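**2 Oct 2020, bench 2, desktop tower**

Started after lunch. This is the second tower from the Altwood lot, same model as the one Teresa Hennessy opened in June. Her page on that one is in the green folder and I followed her order where I could read it.

Tower on its side, side panel off, panel put under the bench so we don't step on it again. I wrote the lot number on masking tape and put it on the shelf with the screws tray.

Memory first. I always look at the latches before I touch a module, because on the June machine one of them was already cracked and we got the blame for it from Plarkholm. The slots run close to the big beige power connector and there is not much room for fingers on that side.

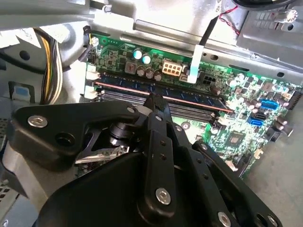
For the next person: open both latches fully, then lift the module straight up, same force on both ends. If you pull one end first it sits crooked and you will be tempted to wiggle it. Don't wiggle. Modules go in the antistatic bags from Brennan (the box of 50, already open, second drawer). Please don't use the pink ones from Umby, the zip does not close well.

Then I went on to the processor area and the cables. I wanted to make notes about the socket for Teresa, as she asked me last week how the lever sits on this board.

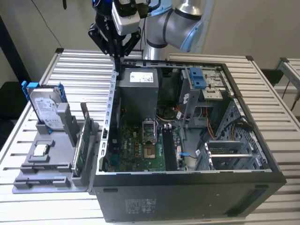
The socket question took me longer than I expected, mostly looking for her sketch. She drew the lever on the wrong side, I think, or she drew it with the tower turned. With the lever raised and the socket empty it is easy to see how the metal frame opens, so I made a new sketch on the back of hers and marked where the power supply is. Please keep the cover on a socket with pins when nobody works on it. I have 3 spare covers in my drawer, ask me.

Notes on the power cables: I prefer to free them from the board side before the drive side. The orange and yellow ones like to fall across the middle and hide the small connectors. A piece of velcro is enough to hold them back, and tape leaves glue.

The hard disk stands upright in the gray fixture on the left of the tower. It is better than laying it flat on the slats, where small screws can roll under it.
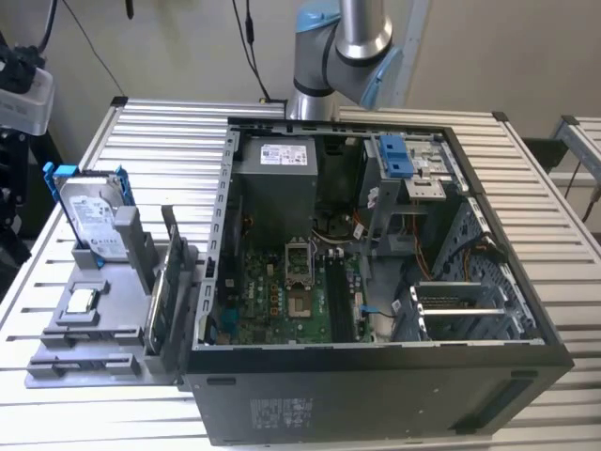 ## Drive cage and open points

- Blue latch on top of the cage: press and slide, no tool. On the June machine it was very stiff.
- Perforated cage under it: check for dust in the holes before the brush goes near the board.
- Thin blue cable low on the board: I did not find it in Teresa's page. Needs a line there.
- Label text for the disk goes in the lot sheet, row 14. I have not filled it yet.

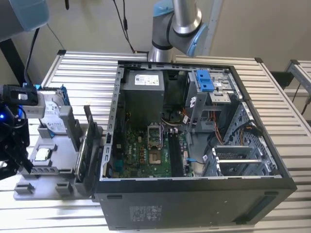 *Tower open on the bench, hard disk upright in the tray at left.*

Monday: finish the lot sheet, ask Teresa about the lever sketch, order masking tape.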